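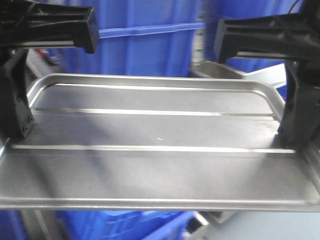

**Thread: Does a two-finger cell on metal trays need its own drop test?**

**kelpie_controls**

G'day all. We've got a cell at our Dimex site moving shallow metal trays between plastic bins, black two-finger gripper, squeezing each tray from the ends. Photo's the grip as we run it. I'm rewriting our site handling rules and I'm stuck on one clause. The old one says "grip force to be verified at commissioning" and leaves it there. Our safety bloke reckons that's plenty. I reckon it should be verified again whenever we change tray supplier, finger pads or speed, and that we should do a proper power-loss test with a tray in the air (not just hit the e-stop and call it a day!).

How do the rest of you write this one up?

**mossy_bracket**

Agree on pads and supplier, not on speed. If you commissioned at the top speed you're allowed to run, slower is already covered. Put the max speed in the rule and lock it behind a password, otherwise you'll be retesting every time someone nudges the override to catch up before smoko.

**tin_lid_88**

We do power loss AND air loss as separate tests, because the two don't fail the same way. Is yours electric or pneumatic? Can't tell from one photo and I'm not going to guess. If it's electric, ask whether the fingers hold or relax when the drive drops out. Ours relaxed. Lovely noise, a metal tray on concrete.

Also, those trays look pretty shiny and the grip's right at the ends. What does your rule say about oil on the rim? Ours came through with a film on them for most of April and the grip test we'd done on clean ones wasn't worth the paper.

**kelpie_controls**

Electric, and fair call on the oil, I had nothing in there at all. Adding "test in the worst surface condition accepted at goods-in". Bit wordy but it'll do.

mossy, our override is already locked, but the number behind it isn't written down anywhere except in the controller. So that's another line for me.

**Vomon_Refugee**

Gonna be the grump. You're all writing rules for the gripper and the gripper's the least of it. Where do people put their hands? There are bins right behind the tray and another one low down in front. If an operator swaps a bin while the arm's holding something, I don't care what the grip force is. Fence, interlock, or a proper stop before the bin swap. Write that first, then worry about your pads.

**mossy_bracket**

Yeah but he asked about the grip clause, mate. Two clauses can exist.

**Vomon_Refugee**

They can, and I've audited plenty of places where only the easy one did.

**tin_lid_88**

Both of you have a point. What we ended up with was a single page per cell with the bin swap at the top: request stop, arm sets the tray down, light goes green, door unlocks. If it can't set the tray down it stays locked and you ring maintenance. The grip stuff sits underneath. People read the top half, so put the hands in the top half.

One more thing, log the drops. We ran 2935 cycles before our first one and there was no line anywhere to record it, so it got written on a glove box.

**ottawa_shims**

Jumping in from Canada. We had the same argument over the Restetti line. I'm on kelpie's side about retesting for speed, sorry mossy. A new speed usually comes with a new path, and a sharp change of direction at a lower speed can still shift the part. Our trigger is "any change to path, speed or payload". It costs us an hour, and we've caught a couple of bad moves that way.

**mossy_bracket**

Path I'll give you. I'd still leave speed out if the path's untouched and you're going down. We'll have to differ!

**kelpie_controls**

Ripper, thanks everyone. Draft two has the bin swap at the top (happy, Vomon?), power loss with a tray held, worst surface condition, max speed written down, and retest on path, payload, pads or supplier. Speed only if it's going up. There's a drop log on the back too. I'll post the page once it's signed off. If anyone's got decent wording for what counts as a slip when the tray doesn't fall, chuck it in here, because mine's currently "moved a bit".

**tin_lid_88**

Ours is "any visible movement against a marker line on the tray". Paint pen at both fingers, check it after the stop.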